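Home | Projects | Spring Reports | Contact

When the Grippers Came to Work: my month at Morby
Student project report by Maarja Rimkutė

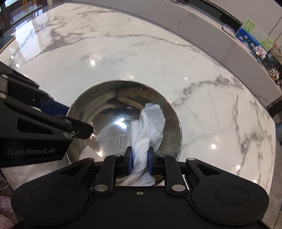
Mireille Hourani told me over lunch that the bowls never bothered her - it was always the pace. With the grippers she has to slow down, and her shoulders like that, but she misses chatting while she wipes! I heard the same thing (in different words) from nearly everyone on the May shift.

Morby pays the team for 40 hours either way, so no pay got lost. What did change is who decides how a job gets done. Katia Colombo used to teach new people her own way of folding a towel, and now there's a sheet for it. I'd love to go back and ask her again in the fall.

Related projects
Self-checkout at Darwish
Night shifts at Divgate

12 shares | 3 comments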